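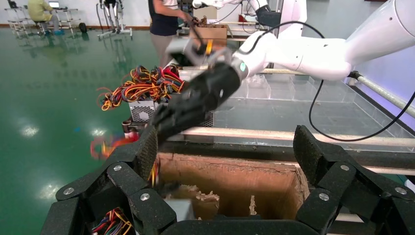

Open box with debris, and loose wiring beside it.

Storage Standards: Reuse of Worn Boxes for Small Parts and Wire
3 min read
14 comments · 6 shares

Beryl Tunstall
Members are asked to comment on the proposed wording for section 9 of the Femedstead workshop storage guide. The draft reads: "A box with a damaged upper rim shall be withdrawn from use for wire, cable and small parts." The brown box shown with this post has a rough, torn rim and fibrous debris inside. Under the draft, it would be withdrawn. Please state whether you support the wording and, if you do not, what you would put in its place.

Kacper Zieliński
I support the wording as drafted. Thin wire catches on a torn rim, and insulation is easily nicked when a bundle is pulled free. In the posted picture, a few yellow and red strands are hanging along the rim already. Our section at Sobczak replaced 40 boxes last August and the cost was modest.

Ionuț Chiriac
I must disagree with the previous reply. A worn rim can be trimmed and taped in a few minutes. The guide should require repair first and withdrawal only when the sides no longer hold their shape. We keep 200 boxes in service, and a strict reading of section 9 would remove a good part of them for no benefit.

Kacper Zieliński
Tape collects dust and lifts at the corners. I would not wish to see it recommended in a written standard.

Defne Eren
May I ask what material the box is made of? From the picture I could not say whether it is wood or heavy cardboard. The answer affects the remedy. Wood may be sanded. Cardboard should be recycled once the rim has gone.

Viktória Fekete
Ms. Eren raises a fair point, and the draft should treat the two materials separately. I would also draw attention to the interior. Dust and small fragments at the bottom of a box are a housekeeping matter and have no connection with the rim. A perfectly sound box may be just as dirty. I propose the following addition: "Boxes shall be emptied and brushed out before any new contents are placed in them."

Ionuț Chiriac
I have no objection to Ms. Fekete's addition. My objection to the first sentence stands.

Kacper Zieliński
The addition is acceptable to me as well. I would further ask that wires be coiled and tied before storage. A tangle of red, yellow, blue and black takes longer to sort than it would have taken to tie.

Beryl Tunstall
Thank you for these replies. The revised text is as follows.
"Cardboard boxes with a torn rim shall be withdrawn. Wooden boxes with a rough rim shall be sanded or withdrawn. All boxes shall be emptied and brushed out before new contents are placed in them. Wire shall be coiled and tied."
Mr. Chiriac's preference for taping has been recorded as a dissenting view. Further comments may be posted until the thread is closed.

Ionuț Chiriac
Noted. Please record also that I consider sanding a poor use of staff time.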